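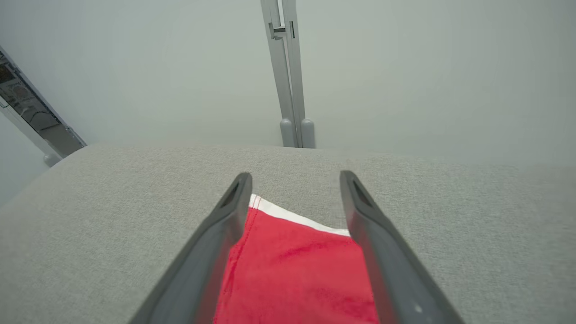

*Red cloth, gray upholstery, laundry still pending.*

# The Couch Is a Shelf, and I Have Made My Peace

There are two kinds of households. In one, clean laundry goes from the dryer to a drawer. In the other, it goes from the dryer to the sofa, where it enters a period of reflection. I have lived in the second kind my whole adult life, and I would like to speak up for it.

My case begins with the color red. Last June I bought the household a batch of red things on the theory that we'd stop losing them. Everything we owned up to then was gray, including the couch, and a gray sock on a gray cushion can go undetected until Thanksgiving. Red can't hide. Put a red towel on a gray sofa and you will see it from the hall, the yard, and possibly the bus. You will see it every time you walk past without folding it.

My neighbor Līga Rebane believes in folding on a bed. She owns a folding board, a Kivholm, and she lent it to me for a weekend with the air of someone lending out a kidney. It produces shirts so square you could tile a bathroom with them. I did 21 shirts and then lay down. The trouble with a bed is that you have to clear it by bedtime, so by eleven at night the whole pile moves to a chair, and the chair is only a worse sofa.

The sofa has no deadline. It's the right height, give or take a sore back. It's wide, it's soft, and whatever you set on it stays put, which I can't say for the top of the dryer. You can stand at it and fold through a whole phone call with your sister. You can also sit down next to the pile and do nothing, and anyone coming in will assume you're between items.
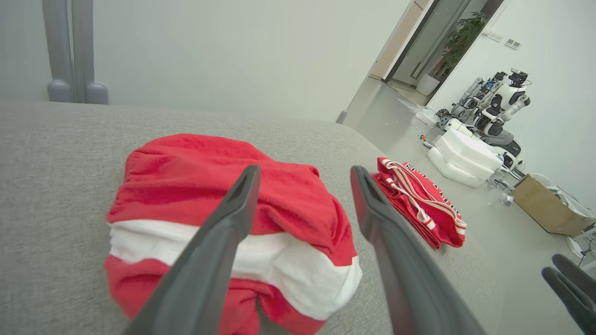
*One folded, one thinking it over.*

I'll admit to a hierarchy. Anything with lettering on it gets folded first, because I like to see the words end up on top and it feels like finishing something. Anything with a drawstring comes next, before the cord can go and make friends. Towels come last, along with whatever else can live in a heap without holding a grudge. A towel has no career to think of. It will be crumpled again by breakfast, and I've never had a guest step out of the shower and complain about a crease.

The storage industry disagrees, naturally. I recently read an entire catalog from an outfit called Ineo, which would like to sell me a rolling laundry station with 50 compartments. I don't have 50 categories of clothing. I have clean, dirty, and the sweater. The station costs more than my couch did, and you can't nap on it.

Līga's position is that a folded thing left on the sofa arm doesn't count as put away. She says it's inventory. I say it's halfway home, and that the trip from sofa to closet is the dull part of the job, which is why there has never been a board for it. Folding has some pleasure in it: the hem lined up with the hem, the stripe coming out straight, the little pat at the end. Carrying has stairs.

She wants the Kivholm back, by the way. It's under the towels.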